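6. Puesta en servicio de la célula de vaciado de cubetas

Esta sección describe el montaje de las cubetas de trabajo, la conexión de la pinza y la primera ejecución a velocidad reducida de la célula Tovelix instalada en el taller compartido de Sadton. Su contenido se aplica a la configuración de mesa con robot KUKA y pinza neumática Tanui. Las configuraciones con cinta de alimentación se tratan en la sección 9.

La puesta en servicio corresponde exclusivamente a usuarios que dispongan de la autorización de nivel 4 del taller. Los usuarios con autorización inferior podrán asistir al procedimiento desde el exterior de la zona delimitada.

PRECAUCIÓN. Durante los apartados 6.1 a 6.3 el robot permanecerá con los accionamientos desconectados y el selector de modo en posición manual. La llave del selector quedará en poder de la persona que efectúe el montaje.

6.1 Comprobaciones previas

1. Verifique que la zona delimitada está libre de carros, herramientas y embalajes.
2. Compruebe que el pulsador de parada de emergencia del armario y el de la consola portátil están desenclavados y responden al accionarlos. Anote el resultado en la hoja de turno.
3. Inspeccione visualmente la manguera exterior del brazo en todo su recorrido, con atención particular al bucle situado junto a la muñeca. Una manguera con cortes, aplastamientos o bridas sueltas deberá sustituirse antes de continuar.
4. Confirme que la versión del programa cargada en el controlador coincide con la indicada en la etiqueta interior de la puerta del armario.

Nota: las bridas del bucle no deben apretarse hasta deformar la cubierta del cable. El bucle ha de conservar holgura suficiente para el giro completo del último eje dentro de los límites programados.

6.2 Montaje de las cubetas

El tablero de trabajo es de madera y no dispone de ranuras de fijación. Las cubetas metálicas se sujetan mediante mordazas, lo que permite retirarlas al término de cada sesión y dejar la mesa disponible para otros proyectos.

1. Coloque la cubeta principal sobre el tablero, alineada con las marcas de referencia trazadas a lápiz.
2. Sitúe la segunda cubeta a continuación de la primera, en el lado más alejado del operador.
3. Fije las mordazas sobre la cubeta y el tablero. Apriete de forma alterna, sin completar el apriete de una mordaza antes de haber aproximado las demás.
4. Empuje la cubeta con la mano en ambas direcciones. Si se aprecia desplazamiento, afloje y repita el paso anterior.
5. Compruebe que ningún husillo ni mango de mordaza invade el volumen de trabajo definido en la pantalla «Límites».

PRECAUCIÓN. Las paredes de la cubeta son inclinadas. El programa calcula la distancia de seguridad a partir del fondo y del borde superior; una cubeta de otro modelo requiere introducir de nuevo ambas medidas, aunque sus dimensiones exteriores sean iguales.

Las rozaduras en el fondo y los desconchones en los paneles no impiden el uso de la cubeta. Sí lo impiden las rebabas, los bordes levantados y cualquier deformación que haga oscilar la cubeta una vez apoyada.

6.3 Conexión de la pinza

1. Cierre la válvula general de aire y purgue la línea hasta que el manómetro indique cero.
2. Acople la pinza a la brida de la muñeca y apriete los tornillos en cruz con la llave dinamométrica del taller.
3. Conecte los tubos de aire según la numeración marcada en sus extremos. Tire suavemente de cada tubo para comprobar que el racor lo retiene.
4. Conecte el cable de señal y asegure el conector.
5. Abra lentamente la válvula general. Escuche si existen fugas antes de alcanzar la presión nominal.
6. Desde la consola, ejecute la orden de apertura y cierre en modo manual. Los dedos deben completar el recorrido sin detenerse.

Nota: si la pinza cierra cuando se ordena la apertura, los tubos están intercambiados. Corrija la conexión con la línea purgada. No invierta las señales en el programa, pues la modificación afectaría a los demás usuarios de la célula.

6.4 Calibración de la posición de la cubeta

1. Conecte los accionamientos y seleccione el modo manual a velocidad reducida.
2. Lleve la punta de calibración a la esquina de referencia de la cubeta y pulse «Registrar».
3. Repita la operación en las restantes esquinas, en el orden que solicita la consola.
4. Lea el valor de desviación mostrado en pantalla. Un valor de hasta 22 décimas de milímetro es admisible. Con un valor superior, revise el apriete de las mordazas y repita la calibración completa.
5. Guarde el resultado con el nombre de la sesión. El registro general conserva 1.676 entradas; al superarse esa cifra, el sistema elimina las más antiguas.

6.5 Primera ejecución con bloques de prueba

La ejecución inicial se realiza con los bloques alargados del juego de prueba Werport, suministrados en rojo pardo y en verde oscuro. El color identifica el lote y no modifica los parámetros de agarre.

1. Deposite los bloques en la cubeta principal sin ordenarlos. Conviene que alguno quede apoyado sobre otro y que alguno toque la pared, de modo que la prueba incluya posiciones de acceso difícil.
2. Abandone la zona delimitada y cierre el acceso.
3. Ajuste la velocidad al 50 % del valor nominal e inicie el programa «Vaciado».
4. Observe el descenso de la pinza en el interior de la cubeta. Los dedos deben aproximarse al bloque sin rozar las paredes, y la manguera amarilla debe mantener su bucle junto a la muñeca sin engancharse en el cuerpo de la pinza.

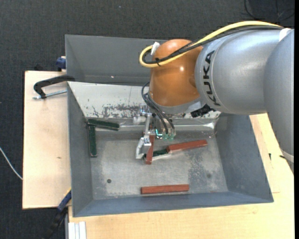
5. Detenga el programa si la pinza presiona un bloque contra el fondo o si la consola muestra el aviso «Esfuerzo en eje». Retire la pinza en modo manual, siempre en sentido vertical.
6. Concluido el ciclo, anote en la hoja de turno los bloques no recogidos y su posición en la cubeta.

PRECAUCIÓN. No introduzca las manos en la cubeta para recolocar un bloque mientras los accionamientos estén conectados, aunque el programa se encuentre en pausa.

6.6 Bloques no recogidos

Los bloques situados en las esquinas pueden quedar fuera del alcance de la pinza. En tal caso, active la opción «Separar de pared» y repita la ejecución a la misma velocidad. Si el bloque continúa sin recogerse, compruebe que la altura de fondo introducida corresponde a la cubeta montada y consulte la tabla de avisos de la sección 11.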